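Setting up a wooden side table: tray, jar and plant
Posted Oct 10, 2023 by the Dositz workshop desk
Filed under: Home / Surfaces & Small Furniture

These notes cover the arrangement and upkeep of a wooden table that has to hold a few things permanently and still be usable. The method assumes one tray, one lidded glass jar and one potted plant. It works with other objects of similar size, but the order of work should stay the same.

What you need

A soft cotton cloth, a second cloth kept dry, washing-up liquid, a tape measure, felt pads and a saucer for the plant. Furniture wax is optional. We use Skurnix clear paste on oiled tops and nothing at all on lacquered ones.

Step 1. Clear and clean the top

Take everything off. Wipe along the grain with a damp cloth, then dry straight away with the second cloth. Do the edge last, as it collects most of the grease from hands. If the top is waxed, leave it for 60 minutes before putting anything back.

Check the surface from a low angle against the light. Rings and smears that are invisible from directly overhead show up clearly this way. Rub out faint marks with the dry cloth. Deeper ones need wax or, on an oiled top, a light sanding, and that is a separate job.

Step 2. Measure the usable area

Curved tops are awkward to measure. Take the longest straight line that fits inside the outline, then the widest line at right angles to it. Our larger test top gave 103 cm on the long line. Multiplying the two overstates the area slightly at the corners, but it is close enough for planning. A small top measuring 60 cm by 54 cm comes out at 3,240 square centimetres.

Keep at least 50 per cent of that clear. With less, the tray ends up being moved every time someone puts down a plate, and the finish wears where it slides.

Step 3. Place the tray

Put the tray down first, to one side of the centre line. On a top with a curved edge, a rectangular tray will not sit parallel to anything for long, so set it diagonally from the start. Leave a hand's width between its corners and the edge of the table.

Choose a tray with rounded corners and a low raised rim. The rim stops pens and keys rolling off, and a low one is easier to wipe. A muted colour, such as grey-green, goes well with mid-brown wood. Leave it empty until the rest is in position.
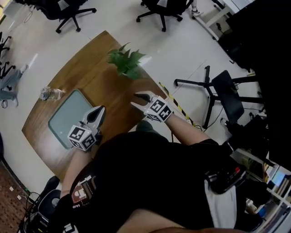 Step 4. Place the jar

The jar goes beyond the tray, on the side nearest the curved edge. Clear glass is best, as the contents can be checked without lifting the lid. Standing upright, a jar needs a felt pad under the base. Laid on its side, it needs either the tray rim or a folded cloth against it, and the lid must be fully closed – a round jar on a bare polished top will travel.

Do not store anything heavy in a jar kept near the edge. Tea bags, buttons and spare fuses are suitable.

Step 5. Place the plant

Plants go at the opposite end from the tray. Broad leaves spread further than the pot, so measure from the leaf tips. Turn the pot until the fullest side faces outwards and no leaf hangs over the clear area.

Always use a saucer, with felt pads beneath it. Water the plant at the sink, let it drain for around 50 minutes and then return it. Terracotta without a glaze should not stand directly on wood at all.

Step 6. Check the layout

Sit down in the usual place and rest both forearms on the near side of the table. Reach for the tray, then the jar. If a sleeve catches the leaves, move the plant back. If the jar can only be reached by leaning across the tray, swap the two.

Upkeep

Dry-dust weekly, lifting each object clear of the surface. Rotate the plant a quarter turn at the same time. Replace felt pads when they go hard; the Nurnen self-adhesive type comes off with warm water and leaves little residue. Tables near a window fade unevenly, so in July we shift the tray a few centimetres to avoid a pale outline forming round it.

Last updated: step 5 draining time corrected, note on jars laid sideways added.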